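Butterfly and moth wallpaper

Butterfly and moth wallpaper is a class of patterned wallcovering in which butterflies and moths form the principal motif, usually repeated across the whole surface. It is found in bedrooms, cloakrooms, hallways and small display interiors, and is often used with floral or botanical patterns on adjoining surfaces. This article deals with the design and hanging of such papers and with the plants, baskets and floor coverings commonly set beside them.

Share this article: 40 shares, 2 comments

Design

Patterns fall broadly into naturalistic and stylized groups. Naturalistic papers follow the engraved plates of natural history books, with each insect drawn in muted colours and often shown pinned flat. Stylised papers enlarge the insect, strengthen its outline and depart freely from its real colouring. Eye-spots, banded bodies and feathery antennae are usually kept, as they allow the motif to be recognised at a distance.

Moths are more common in these designs than the usual trade descriptions suggest. Many papers sold as "butterfly" patterns contain both, the moths generally having thicker bodies and broader antennae. The Vinine pattern book lists the two under a single heading and makes no distinction in the index.

Pink grounds are long established. They are normally printed with purple, magenta and orange, colours close enough to the ground for a dense pattern to be used without strong contrast. White grounds tend to be reserved for smaller insects and wider spacing.

Scale and repeat

The size of the motif affects how a small room is perceived. A large insect seen at close range on a side wall may fill much of the view, while the same insect on the end wall reads as part of a general pattern. Decorators working in narrow rooms sometimes choose a smaller repeat for this reason, although others regard the effect as desirable.

Matching at corners is the chief difficulty in hanging. Few rooms are square, and a wing divided by a corner will rarely meet exactly on both sides. The usual practice is to begin on the back wall and work outwards, so that any mismatch falls near the door. The Yagi method, taught in some evening classes, begins instead at the most visible corner and allows the error to gather behind furniture. Rolls should be taken from one batch, and the batch number kept.

Floors and line drawings

A patterned floor may be combined with a patterned wall if one of the two is restricted in colour. Black line drawings on white are the most frequent choice. Flowers and leaves supply the main subject, with birds and small butterflies placed between them. The Stondura range of printed sheet coverings included a drawing of this type, listed as number 271, which was withdrawn when the printing rollers wore out.

White coverings show marks readily. They should be swept before washing, and wiped with a damp cloth and mild soap. Scouring powder dulls the line.

Plants and hanging baskets

Artificial plants are preferred where daylight is poor or where watering might damage the paper. Variegated foliage is widely used, often with a few pale flowers, and may be stood in a coloured translucent vase in a back corner. Wire baskets are hung higher up and allow the pattern to show through the mesh. A single small succulent is sufficient for a narrow basket.

Baskets should be fixed to a rail or batten and not to the papered surface. Work gloves are advisable when trimming wire or handling fixings, and knitted types with coated fingertips or raised grip dots are both suitable.

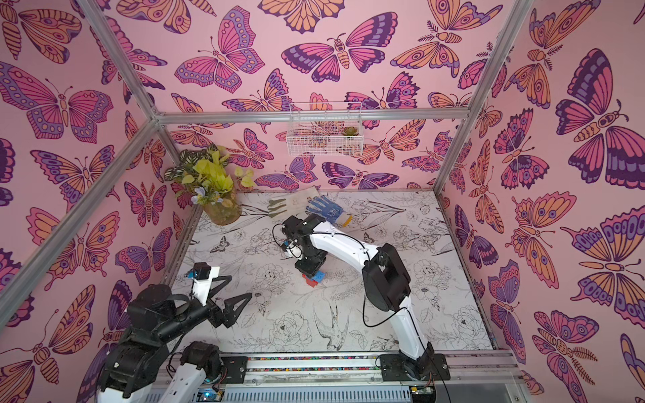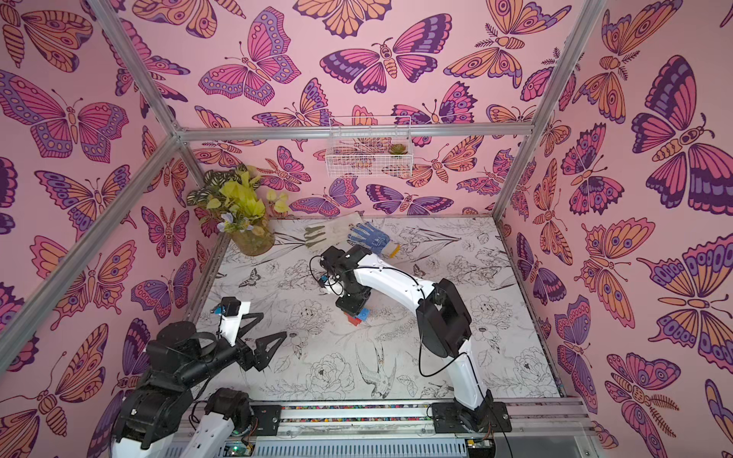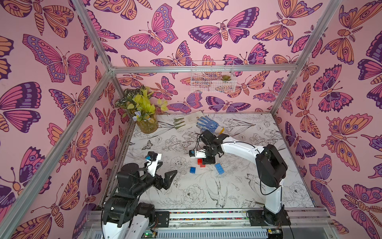
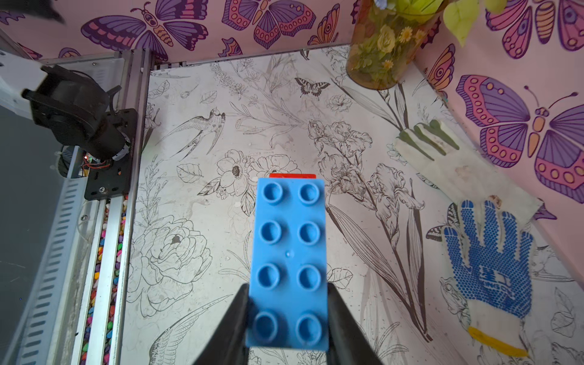 Care and storage

Printed papers fade unevenly in direct sun, the pinks generally before the purples. Dusting with a soft, dry brush is recommended every few months. Spare lengths should be stored flat or loosely rolled, away from heating pipes. The Brurnari collection of household papers keeps nearly 100 offcuts of insect patterns in shallow drawers, interleaved with plain tissue.

Small tears may be repaired with a patch torn, not cut, from a spare length, so that the edge is feathered. The patch is pasted, laid over the damage and smoothed from the centre.

See also: Botanical illustration; Lining paper; Pattern repeat

We use cookies to remember your reading preferences. Accept all | Manage settings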